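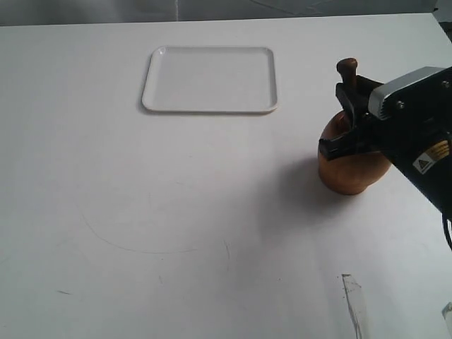

Zokine 502 Long-Reach Stapler

For minicomics, zines, festival programmes and anything else that wants two staples in its spine

Code: ZK-502
Availability: in stock at Flerkthorpe
Supplied with: one box of staples, one paper guide, one instruction leaflet of limited literary merit

Every small-press cartoonist comes to the same evening sooner or later. The pages are drawn, lettered and printed. The fair opens in the morning. There is a stack of folded paper on the kitchen floor and a desk stapler that reaches as far as the margin and no further. People have got round this with a sheet of cardboard, an eraser and a thumb. We have seen the comics that resulted, and in one or two cases the thumb.

The Zokine 502 is a stapler with a long arm. That is the whole idea, and it has been a good idea for a long time. The throat is 300 mm deep, so the head will get to the middle of an A4 sheet (for an A5 comic) or an A3 sheet (for an A4 one) with room left over for the people who insist on drawing wide.

What it will go through

We rate it at 11 sheets of ordinary 100 gsm copier paper, cover included, which makes a 44-page comic. If your cover is thick card, take a sheet or two off. The makers claim more. We tried more, and had a lot of bent staples to show for it, so 11 is what we print.

It takes standard 26/6 staples, the sort you can buy at the corner shop at ten to six when you have miscounted. For the fatter book it will also take 26/8. Please don't put anything longer in it. It will accept them quite happily and then sulk.

The box that comes with it holds 700 staples. At two to a comic that is 350 copies, a print run most of our customers regard with either longing or disbelief.

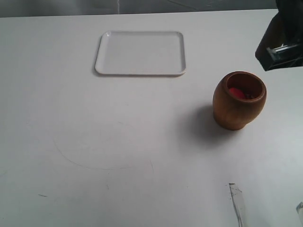 White tray, raised rim.

The guide

A sliding paper guide runs along the base, with a scale in millimetres on one side and inches on the other for customers who learned from American books. Set it to half the length of your flat sheet, tighten the knob and push the paper up to it. Do one test copy with scrap before you start. Begoña Barroso, who looks after our returns shelf, would like it known that the knob needs tightening again after the first few dozen, and that a crooked spine on page one of the run will be a crooked spine on all of them.

The scale on the early batches was printed a hair to the left. If yours came from us before April, put a bit of masking tape on the base and mark your own line, or write to us and we'll post you a new strip. It sticks straight over the old one.

How to staple a comic

Staple it flat, outside cover uppermost, then fold. Folding first and opening it out again also works and helps you find the centre, but the sheets will creep. Put your staples a quarter of the way in from the top and bottom. Press once, firmly, with the heel of the hand. Two timid presses will give you half a staple and a bad mood.

When the pile is done, fold each copy and run a bone folder down the spine. The back of a spoon does the job just as well, although we sell bone folders and would prefer that you hadn't read that. Then stack them under something heavy overnight. Most of us own at least one hardback collected edition that has never been so useful.

Trimming comes last. Inner pages poke out past the cover once folded, more so on thicker books, and a sharp knife and a steel rule will put that right over several light passes. Or leave it. Plenty of comics we love have a deckled look that nobody planned.
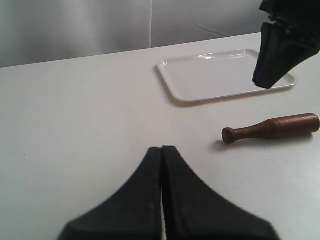
If it jams, push the release under the nose, slide the magazine out and remove the offender with tweezers. The magazine comes out from the back on this model, unlike the old one, where it came out from the front at some speed. A drop of light oil on the hinge every so often keeps the arm moving freely. Wipe off the excess before it meets anybody's artwork.

Who has been using it

Milagros Escobar has had one in her studio at Bromelmont since we first stocked them and has put out all of her diary comics on it. She tells us the only fault she can find is that visitors keep asking to have a go. Baltasar Rivas borrowed our counter model for his anthology, a book with more contributors than pages, and brought it back with a box of biscuits and a request for the trade price. He got the biscuits' worth off.

Myroslav Stelmakh takes the other view. He sews all his spines with linen thread and considers staples a moral failing. We stock the thread as well, and he has agreed to come in and demonstrate it provided the 502 is out of sight.

Before you order

The base is steel and the thing is heavy for its size. It has rubber feet, which will mark a varnished table if you leave it standing there all winter. It doesn't fold away. Customers in small flats keep it on top of the wardrobe or stand it by the door, where it looks like the start of an explanation.

It comes in grey. There was a red one, and we all preferred the red one, and Zokine stopped making it.

It won't do loop staples, it won't do squarebound and it won't staple the back of a canvas. For a book too thick for staples, look at the Gbeho glue press further down the bindery page.

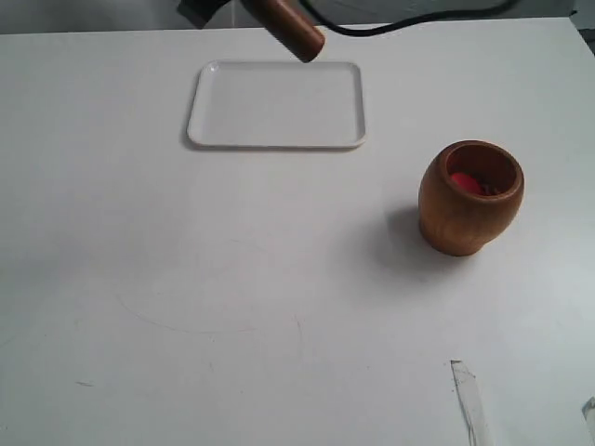 Guarantee and repairs

Two years on the mechanism, provided nobody has tried to put a beer mat through it. We can tell. Spare springs, driver blades and anvils are kept behind the counter and most repairs are done while you wait, which gives you time to look at the comics. This is deliberate.

Try one in the shop

There is a 502 chained to the bench at Flerkthorpe, next to the photocopier. Bring your folded pages and use it for nothing, up to a dozen copies, or more if it's quiet. Purificación Toledo is running a fold-and-staple afternoon on 14/09/2019 for anyone with pages ready and a table booked somewhere. Paper is provided, tea is provided, and you'll need to bring the drawings yourself.

Also worth having with it: 26/6 staples, 26/8 staples, bone folder, steel rule, long tweezers, plasters.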